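Weather and Climate Explained > Wind

Reading time: 3 minutes

The Vellier Wind

The Vellier is a cold, dry wind that comes down off the Tomititz plateau and pours through the gap above the town of Vinis, mostly between October and early spring. I grew up on the receiving end of it, so forgive me if this entry leans a little personal in places. I've kept the facts as straight as I can!

It belongs to the family of downslope winds, the ones that start with cold air piling up on high ground. Cold air is heavy, and once enough of it has pooled on the plateau (usually after a couple of clear nights with snow on the ground) it starts to spill over the edge. The Vinis gap is the lowest point on the rim, so most of it goes there. Squeeze a lot of air through a narrow place and it speeds up, same as water through a pinched hose. In town we just say "she's open," meaning the gap, and everyone goes out to take the laundry in.

Name

The wind takes its name from Vellier, the last farm hamlet before the gap, which gets it first and worst. Older people on the Vinis side call it the Tomititz, after the plateau, and I've heard both names used in the same conversation for the same gust. The two are interchangeable, whatever the folks up the hill tell you.

How a spell usually goes

A typical spell lasts 2 days. There's a long, flat cloud that sits along the rim beforehand, and when its lower edge turns ragged you've got maybe an hour. The first gusts come in bursts with dead calm in between, and that's the part that catches visitors out. After that it settles into a steady roar, the sky goes a hard bright blue, and the humidity drops so far that your knuckles crack. It tends to quit at night, all at once.
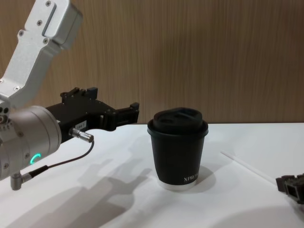 Strength is a trickier subject, and one I could go on about for hours. The weather mast at Whitelaw, on the east shoulder of the gap, stands 263 feet above the road, and its readings always come out higher than anything measured down in the streets. That's partly height and partly friction, with all those roofs and trees dragging on the air near the ground. I prefer to think in everyday objects anyway. Take a black disposable coffee cup like the one on that white tabletop: set it down empty on a patio in Vinis and the first real gust will have it off and rolling, long before the trees get going. By the time whole branches are moving you're into proper Vellier weather, and walking uphill becomes a bit of a project.

Effects on the land

The plateau rim sits at 3,000 feet, and the air warms as it drops, but it starts out so cold that it still feels bitter at the bottom. It dries the soil badly. Orchards below the gap are planted behind hedges, and you'll see old pear trees leaning southwest like they're listening for something. Snow rarely stays put on the exposed side of the valley, while a farm tucked behind the next ridge can keep its drifts for weeks.

There's an old local saying that 100 hours of Vellier means a late spring. I've never seen it hold up, though my family still repeats it every year.

See also: downslope winds, cold air pooling, gap winds

Filed under: Local Winds, Mountain Weather

We use cookies to remember your settings and see which pages get read. Accept | Manage preferences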